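About Us

The Illholm Learning Trust supports pupils from low-income households in Meltley and the surrounding villages. It was set up by the Uddin family, who came to the district with little money and saw all of their children through the local schools.

Our first group had 12 pupils and met in a borrowed classroom at Jidley School. We now work with 145 children and young people each year, from reception to sixth form, and 31 of our current tutors were once pupils of the Trust themselves.

Tuition is free. Families may apply at any point in the school year, although places for the summer term are settled in March. Travel costs are met for pupils who live outside Meltley - application forms are held at each school office.
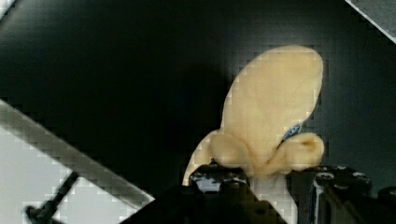
Our early years sessions are held at the Jidley centre and are open to parents as well as children. Staff build spoken vocabulary through ordinary things that can be talked about at length. A pale yellow shape with a rounded top, rather like an ear, gives a four-year-old reason to use words such as smooth, curved, wide and leaning. Parents receive a short word list to continue the work at home, in English and in the family's first language where we are able to provide it.

Page last reviewed Sep 26, 2021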